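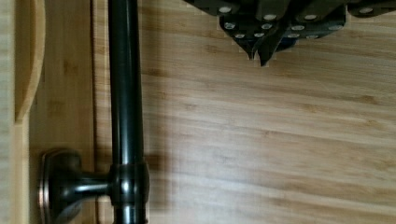 Drasilside Boatyard Adds Winter Storage and a Used Boat Desk

Boating News | Brokerage & Marinas

Posted in October by Iddrisu Kwofie

The Drasilside boatyard will open a second storage building next month and will start selling used boats from the same site, the yard's owners said this week.

The new building stands on the lot behind the fuel dock, where the old paint shed used to be. It will hold powerboats and sailboats up to 40 feet, with masts stored on racks along the back wall. The yard has been turning away storage customers for the past 3 winters, and the waiting list was closed in August.

Brokerage is new for Drasilside. Until now, owners who wanted to sell had to move their boats across the harbor to the Kemlow docks or hire a broker from out of town. The yard has signed an agreement with Plattner, a yacht sales firm, to run a sales desk in the front office. Plattner will handle listings, showings and closing paperwork. The yard will do haul-outs for surveys and any repairs that a buyer and seller agree on.

Six boats will be listed when the desk opens. They include a 34-foot trawler with a rebuilt diesel, two center consoles and a 1990s sloop that has been kept at Drasilside since it was new. Asking prices had not been posted at press time. Plattner said each listing will carry the engine hours and the date of the last haul-out.

Sellers who keep a boat in the new building can have it shown indoors through the winter by appointment. Sea trials will stop when the travel lift shuts down for the season and start again in April. A buyer who makes an offer in January can have the hull survey done inside, with the sea trial left as a condition of the sale until spring.

The storage building has roughly 4000 square feet of floor space. It is not heated, so boats going in must be winterized first. Owners may do the work themselves or book it with the yard. Engines, freshwater tanks and heads all have to be drained or treated, and propane bottles have to come off the boat. Batteries may stay aboard if they are disconnected.

Slip holders get first choice of space until the end of the month. After that, what is left goes to the names on the old waiting list in the order they signed up, and then to anyone else.

The yard has also changed its booking system. Storage and haul-out dates are now handled through Grultico, the scheduling program already used at the fuel dock. Paper forms will still be accepted at the office this season.

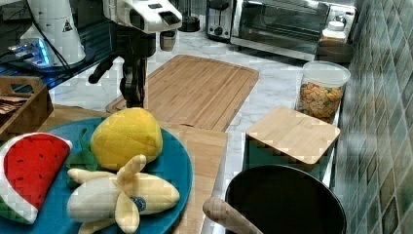
Does a boat have to be stored at Drasilside to be listed with the new sales desk?

Boats kept at other marinas or on a trailer at home can be listed too. The owner needs to bring in the title or documentation papers and sign a 6-month listing agreement. Indoor showings are offered only for boats stored in the new building.

The sales desk will be open mornings through the winter, and the office can take storage requests until 4 p.m.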